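Goliswood Steam Launch Returns to Survey

April 26, 2018

The Postus Trust has completed boiler work on the passenger steamer Radonjić, built for the Goliswood lake service. The hull was replated over 30 feet on the port side, and 2,259 rivets were renewed. A hydraulic test was passed in January.

Soserex supplied the replacement feed pump and four gauge fittings. Sea trials are not required for inland service. The vessel is licensed for 100 passengers.

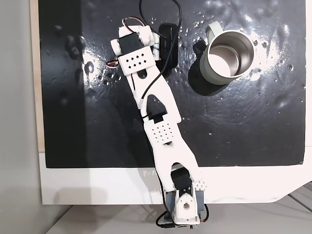

Sailings and Bookings

Tickets are sold at the Goliswood pier office.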